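Desk Backdrop

A desk backdrop is a piece of cloth hung up behind or beside a desk so there's something plain (or something fun) to look at instead of the wall. People also call it a desk curtain, a display cloth, or, in my family, "the sheet." I've been putting these up at home and for friends for years, and I took over this entry from Sum-yee Fung, who wrote the first version and left me her notes on fabric. She likes neat definitions. I ramble, so bear with me!

Contents
Fabric
Hanging
Letters
The desk itself
Care
See also

Fabric

Black is the classic color. It swallows shadows, it makes anything bright stand out, and it hides the fact that you bought the cheap stuff. Cotton sheeting is what I use most, though felt and polyester both have their fans. Felt hangs flat but it picks up lint like crazy, and if you have a cat you can forget it. Polyester weighs almost nothing and creases the second you fold it.

About those creases. Cloth that's been stored folded comes out with a grid of lines in it, and some people mind this a lot. Yuk-lan Pan irons every panel before it goes up (she irons dish towels too). I hang mine straight out of the bag and let gravity have a go at it. After a week most of the small wrinkles have dropped and the big fold lines are still there, and I've made my peace with them.

For size, measure the wall you want covered and then buy more than that. My first one was 60 inches wide and I was forever tugging it over to one side.

Hanging

There are three usual ways: a rod, tape, or clips. A rod looks best and takes the longest. Tape is fine for paper but it lets go of cloth in the middle of the night, usually with a little flop that wakes up the whole house. Small metal clips are my favorite, spaced along the top edge wherever the cloth wants to sag. You don't need to be even about it. Put two close together where the weight pulls and let the rest be.

Clips do need something to grip, like a wire, a board or the edge of a panel. Chih-ming Leung strung a length of picture wire across his study for this and it has held up fine, apart from one January when he hung a wet coat on it.
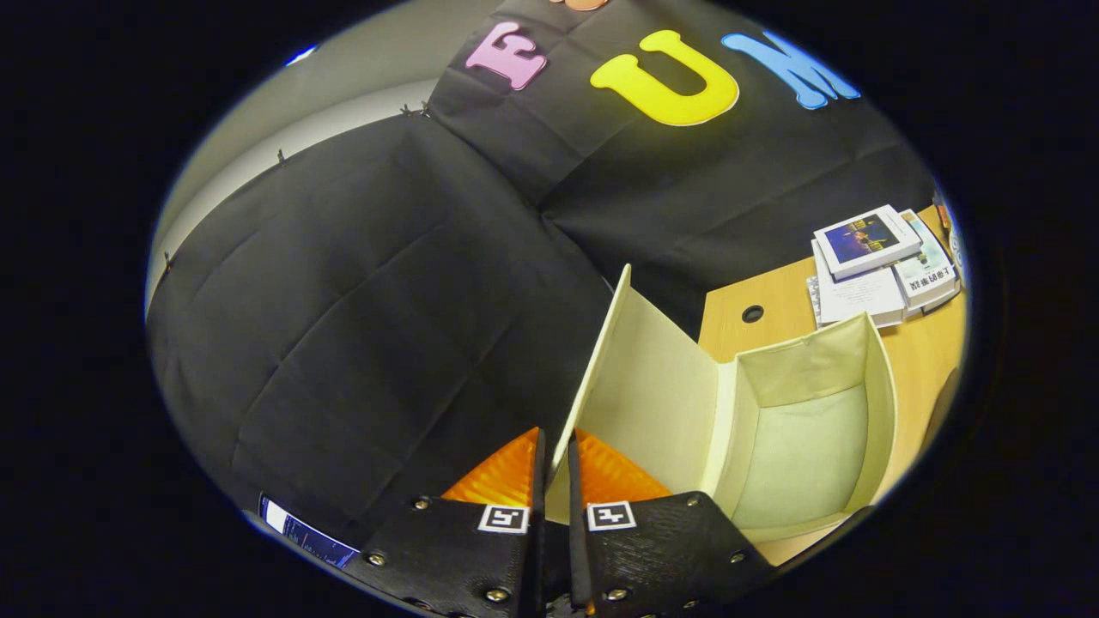
Letters

Once you have a dark cloth up, you're going to want to put letters on it. I don't know anyone who has resisted! Names and initials are the most common, then the short words and family jokes that make sense only to the people who live there. Bright colors read best on black, and yellow beats everything else from across the room. Pink and blue are close behind. A thin white outline around each letter helps the darker colors a lot, blue especially, so it's worth the fiddly cutting.

Felt is the easy material for this because it doesn't fray. You can stitch it, glue it, or use a few dots of hook tape on the back if you like to change the message. Hui-mei Poon sews hers on and then has to unpick them every time she thinks of a better word, which is often.

A slight tilt on one letter looks cheerful. I used to fuss with a ruler and a piece of chalk, and I've stopped.

The desk itself

A light wood-colored desk goes nicely with a black cloth, and laminate is easy to wipe down. If your desktop has a grommet hole for cables, try to keep the cloth from draping over it, or you'll be fishing around for the charger by feel.

What goes on the desk is your business, but I'll say that an open storage box and a pile of books make it look lived in. Cream and other pale boxes show up well against the dark. I keep thread, spare clips and leftover felt in mine. Books I stack on their sides in whatever order I finished them, so the pile leans.

Care

Shake the cloth outside every month or so. A lint roller does the rest. Wash it cold and by itself the first couple of times, since black dye travels (ask me about my towels). Take off glued letters first if they'll come, and air dry.

See also

Bulletin board
Felt lettering
Tablecloth

Last edited Monday, September 14, 2020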